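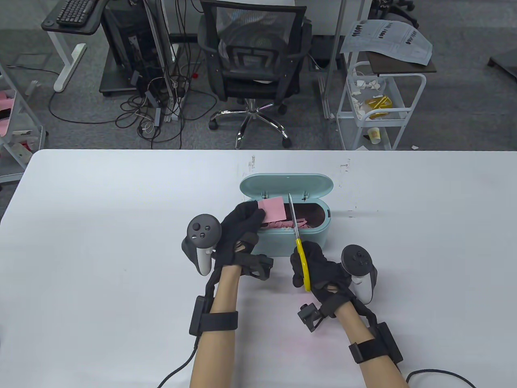

flitex-papercut

README, last touched Jul 11, 2026

Hi! You've found the data card for flitex-papercut, the bimanual paper cutting set I put together over the winter and spring at the Vistdale lab. It's a set of hand-shown demos: a person wears the gloves, cuts paper over a box, and we log where both hands go so a two-arm robot can learn the job later. If you only want the files, skip to "Getting started". If you want to know why episode lengths are all over the place, keep reading (it's mostly my fault).

What's in it

There are 392 episodes in the main split and 40 more held out for testing. Each episode is one person at one table, scissors in the right hand, paper in the left, snipping strips so they land in the box. Every episode has:

- head camera video
- left and right hand poses from the controllers
- glove finger angles
- wrist module readings, raw, no smoothing
- a one-line text note typed in afterward

Why paper?

I wanted something that bends. Our older set, Conar, was all rigid blocks, and policies trained on it got very smug about objects keeping their shape. Paper droops, turns, sticks to the blade, and the piece you're holding gets smaller with every cut, so the left hand has to keep shifting its grip. Scissors are also just mean to robots. You have to open, move in, close and not drift, all while the other hand holds still!

How the demos were done

The controllers ride on the outside of the gloves, so your fingers stay free for the work. Cables run back off the table from the wrist bands, and I asked everybody to keep their elbows a bit wide so they wouldn't drag them through the box.
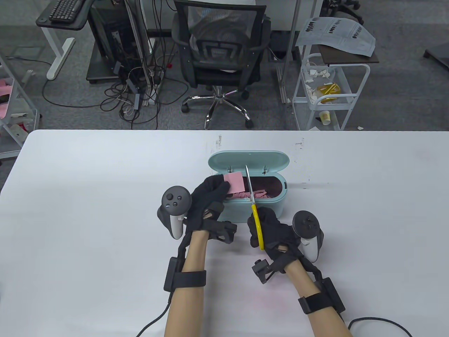
Cutting over the open box, left hand holding the paper and right hand on the scissors.

I gave people very little instruction: hold the paper over the box, cut strips, stop when the piece is too small to hold comfortably. Strip width was up to them. Some folks cut neat ribbons and some cut confetti, and I kept both.

Getting started

Unpack the archive, then point the loader at the top folder. Poses are in meters, in the table frame, with time in seconds from the start of the episode. Finger angles are in degrees (sorry, I know, I'll fix it in the next release).

Known problems

Episode 101 has the left and right wrist streams swapped. The loader flips them back, but if you read the raw files yourself, watch out.

Episode 120 has a gap in the right hand pose near the end. I left it in as a test for anyone doing gap filling.

The everyone-is-right-handed problem is real. A left-handed batch was planned for June and slipped.

There's no force sensing anywhere, so please don't ask the data how hard anyone squeezed.

Using it

Research and teaching are fine, and so is training a model you plan to share. If you publish with it, cite the Hồ lab page and tell me which split you used. Bug reports go in the issue tracker, with the episode number in the title please.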